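Harnonard opens 13 serviced plots at Hevdale to reservations

Press release
8/10/25

Harnonard has opened reservations on 13 serviced building plots at Hevdale, on the eastern side of Inskip. The plots are sold individually with outline planning permission for one detached house each. Buyers may appoint their own architect and builder.
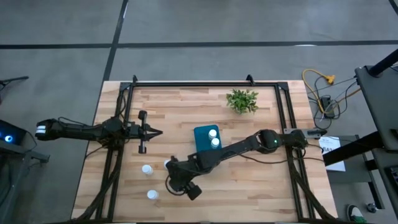
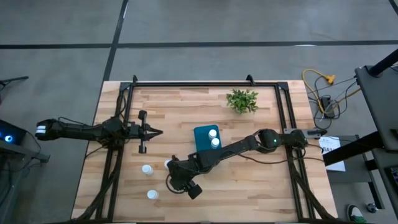
Wood-strip tabletops with black metal frames mounted on them, seen in both photographs.

The smallest plot measures 811 square metres and the largest 1300 square metres. Water, mains drainage, electricity and fibre ducting have been brought to the boundary of every plot. There is no gas supply to the site, and the design code asks for heat pumps or another form of electric heating.

Access is from Inskip by a new road with a footway on one side and street lighting as far as the turning head. The road has its base course down and will be surfaced once the first houses are occupied. Until then it will be maintained by Harnonard at its own cost. An application for adoption has been lodged with the highway authority.

Plots on the northern edge back on to a strip of existing woodland, which stays in shared ownership and cannot be built on. Those on the southern side are more open and slope gently towards the brook. A public footpath crosses the site between the two rows and keeps its present line. It leads to the Inskip playing field in one direction and the village shop and primary school in the other.

The design code is short. Houses may be up to 2 storeys, with roofs in slate or plain clay tile. Walls can be brick, render or timber cladding. Garages must stand behind the front line of the house. Front boundaries are to be hedged – close-boarded fencing is allowed at the sides and rear only. Buyers are expected to start building within two years of completion.

Next to Hevdale is Workinar, a group of small workshop units let by the same company. The units have a separate entrance and their traffic will not use the residential road. Working hours there are set by a planning condition, a copy of which is included in the buyer's pack.

A reservation fee is payable on each plot and is taken off the purchase price at exchange. It is refunded in full if the buyer's searches show a problem with title or services. Self-build mortgages are accepted, as are cash purchases. Plots will not be sold in pairs during the first release.

The site can be visited by appointment. Stout shoes are advised – the ground between the plots has been stripped and is soft after rain. Corner pegs are in place and each plot is marked with its number. Reservations for the first release close in December.

The buyer's pack contains the site plan, the design code, the ground investigation report, the drainage layout and a draft contract. It is available on request from the Harnonard sales office in Inskip.

Ends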